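Guides > Home Monitoring > Blood Pressure

October - by the Vanmont Health editorial desk

How to Take a Blood Pressure Reading at Home

A single reading says little. Your clinic will want a set taken the same way each time, in the morning and in the evening.

Step 1. Prepare

Use the toilet first. Avoid caffeine, exercise and smoking for 30 minutes before you measure. Energy drinks count as caffeine, including the sugar-free ones.

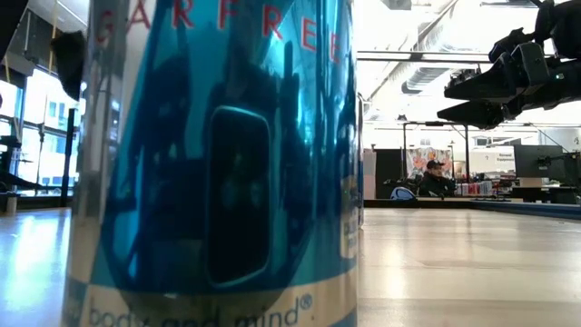

Step 2. Sit and fit the cuff

Sit with your back supported, feet flat and legs uncrossed. Rest for 5 minutes without talking. Place the cuff on bare skin above the elbow, with the arm supported at heart level.

Step 3. Measure

Press start and keep still. Wait one minute, then repeat on the same arm.

Step 4. Record

Write down both numbers and the pulse - for example, 134/84, pulse 72. Do not round. Note any missed doses of medicine. The Vanmont log sheet has a column for each.

If a reading is much higher than usual, rest and measure again. Chest pain or trouble breathing needs emergency care.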